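Getting Yellowed Plastic Clean Again

April 14, 2019

I have a soft spot for old plastic kitchen stuff. Canisters, bread bins, the lids off things whose bottoms broke years ago – I keep it all, and most of it was sticky or yellow when I got it. So I've had a lot of practice at this, and a few of you asked me to write it down.

Start with the grease, always. That tacky film on anything that lives near a stove is old cooking oil with dust in it, and plain dish soap just slides over the top. I mix baking soda with a little dish soap until it's like frosting, rub it on with my fingers, and go make coffee. After 20 minutes it wipes off with a warm damp cloth (do the corners with an old toothbrush, they're always the worst).

Please don't use the green side of the sponge! I ruined a perfectly nice Flikholm canister that way in March and I'm still mad about it. Once the shine is scratched up, every bit of tea and tomato sauce finds its way into the scratches and stays there. 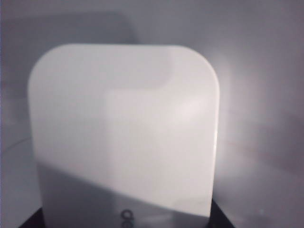

For sticker goo I use cooking oil first and soap second. Dab it on, leave it while you do something else, then roll the goo off with your thumb. My neighbor Shagufta swears by peanut butter, which works too, but then your bread bin smells like peanut butter.

Now, the yellowing. If it's a stain, say from curry or turmeric, put the piece outside in full sun for an afternoon and turn it once. I've had a lunch box come back nearly white after three afternoons on the porch rail. If the plastic itself has gone yellow with age, sun can make it worse, so I leave those alone. I've read about people painting them with peroxide cream from the beauty supply store and I keep meaning to try it on a lid I don't love.

Smells are easier. Crumple up newspaper, stuff it inside, close the lid and forget about it for a couple of days. For onion smell I change the paper halfway through. A spoonful of dry coffee grounds in a saucer does the same job if you don't get a newspaper anymore.

Dry everything with the lid off, by the way. I used to stack mine while they were still damp inside and then wonder about the musty smell!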